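Student Project Report
Folding Dark Clothing on Slippery Bedding
Submitted by Ximena Lucero, August 24, 2022

Background
Our household of 3 does most of its folding on a bed, and I wanted to know whether the bedding makes the job harder. I kept a folding log through July for the Kakville share house and wrote down each item, the surface and whether it had to be refolded.

Method
Items were folded on a cotton sheet or on a satin one. Each was laid out flat, smoothed by hand from the centre, folded in at the sides and then folded up from the hem. The log has 2,621 entries, of which 1,814 were done on cotton.

Results
Satin was slower. The cloth underneath moved when a sleeve was pulled across, and the first fold often drifted off line. Black clothes were the most trouble in the evening, as the seams were hard to find. The colour of the sheet helped a little, with edges easier to follow against a pale one.

A black garment on the gold satin, partly folded in the first picture:

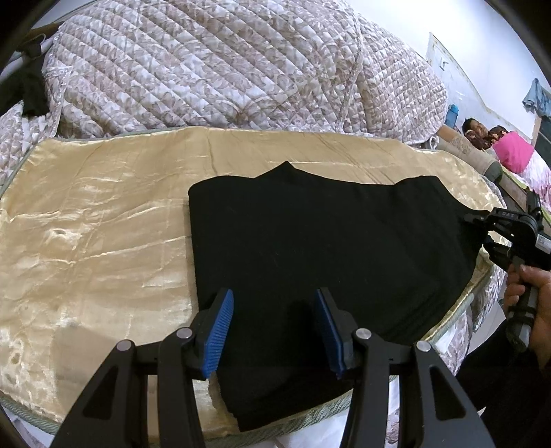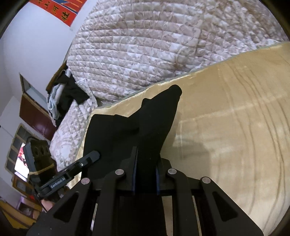 I did not separate heavy knits from light ones, and I should have. Next time I would also tuck the sheet in tightly before starting and record the time for each item. The full log is in Appendix 3.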